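## 3.2 Vendor Recruitment and Sales Records

The sample was drawn from small prepared-food sellers holding a mobile or market permit in Derwood at the start of the season. Of 228 permit holders contacted, 20 agreed to keep daily sales records. All sold a hot item made by hand from a family or regional recipe, most often dumplings, filled breads, or steamed corn dishes. Sellers who bought their main item ready-made were excluded, as were those operating from a fixed restaurant kitchen.

Records were kept on paper forms designed by Bepari and Tambunan. Each form listed the number of portions prepared, portions sold, portions discarded, opening and closing time, and price per portion. Vendors returned the forms every two weeks. After removal of duplicates and sheets with no closing time, 2,976 sales entries remained for analysis. 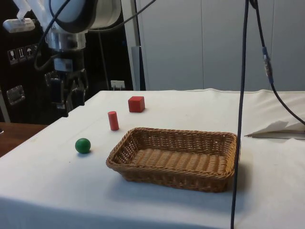

**Figure 2.** Woven basket, green ball, red cylinder, and red cube on a white tablecloth.

Prices were entered as posted. Where a vendor sold by the half dozen, the price was divided to give a per-portion value, and the original unit was kept in a separate field. Combination plates were harder to treat. We assigned the full plate price to the main item if the side dish was not sold separately, and otherwise subtracted the listed price of the side. Two coders (Laur and Kokkonen) applied this rule independently and settled differences by going back to the vendor's menu.

Waste was defined as portions prepared but neither sold, given away, nor held for the next day. Vendors differed in how they handled leftovers. Those with access to the shared kitchen at Pergate could chill unsold stock overnight, while the others had to reheat it the same evening or throw it out.
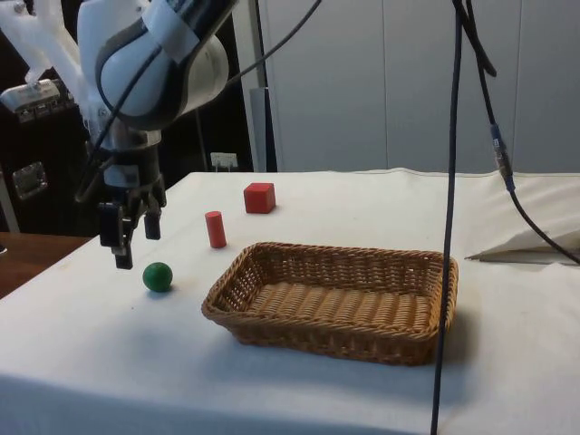 Kitchen access was therefore entered as a binary variable in all models reported in Section 4. Weather was coded from the vendors' own notes, since stalls on the river side of the market are more exposed than those under the roof. Entries from the April street fair were kept but flagged, as portion counts on those days were well above each vendor's usual level. Dropping them changes the estimate for discarded portions only slightly and leaves the sign of the price term as it was.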